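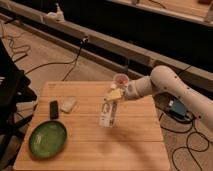 Section 4: Running the table demonstration on an open day

This section covers the tabletop pick-and-place demonstration as it is run for visitors at the Jendton site. It assumes the arm has been commissioned under Section 2 and that the operator has signed off on the stop test in Section 3. For the travelling version used at Ukham, see Appendix C.

Revised 11/26/23. Replaces the May sheet, which gave the old standing distance.

4.1 Before the doors open

1. Switch on the Surdu controller and leave it in Hold. Start-up is finished when the status line reads READY.

2. Wipe down the table with a dry cloth. Do not use spray cleaner on or near the gripper.

3. Check the cables on the floor beside the table. Visitors must not be able to reach them from the public side. Tape down any loop that crosses a walkway.

4. Mark the visitor line with floor tape, 2000 mm from the nearest table edge. The arm's reach is set to 1350 mm in the demonstration profile.

5. Load the profile named OPEN DAY. Check that the speed reads 29 per cent. If it shows any other figure, reload the profile before going on.

Caution: Do not raise the speed to shorten the queue. The stop test is only valid at the profile speed.

4.2 Setting out the objects

6. Choose one package for the arm to pick up. A light, upright packet with flat faces works best. Leave heavier cartons for the workshop sessions.

7. Add a few ordinary items, such as a plate or a round tub. They give the audience something to compare sizes with.

8. Keep at least 100 mm clear on every side of the package. Small items can sit close to one another at the far side from the pick area.

9. Press Home, then Survey. Wait for the tone before you step back.

Note: Glossy dishes can throw a bright reflection under overhead lights. If Survey returns a surface warning, turn the dish or swap it for a dull one – there is no need to restart.

4.3 Running the demonstration

10. Ask the group to stand behind the tape. One staff member faces the group and one stays at the stop button.

11. Say out loud that the arm is about to move, then press Run.

12. The arm closes on the upper end of the package, lifts it, pauses and sets it down again. The pause is deliberate and gives you time to take a question or two.

13. When the arm is back at Home, set the controller to Hold before anyone goes near the table. This includes staff.

Caution: If a package is dropped, leave it where it lands until the controller is in Hold. Never reach under the forearm to catch it.

4.4 If the grip fails

14. Press Stop, then Hold. Lift the package away by hand and check its top edge for creases or torn film.

15. Look over the gripper tip. Replace it if it is split or has worked loose – spares are in the Nukden case with the hex keys.

16. Run one cycle without an audience. If it fails again, close the station and put out the sign.

4.5 Packing up

17. Send the arm to Park, switch off the controller and wait for the fan to stop before unplugging anything.

18. Coil the loose cables and take up the floor tape.

19. Fill in the run sheet, including any stops and the step at which each one occurred. File it in the station binder behind the stop test form.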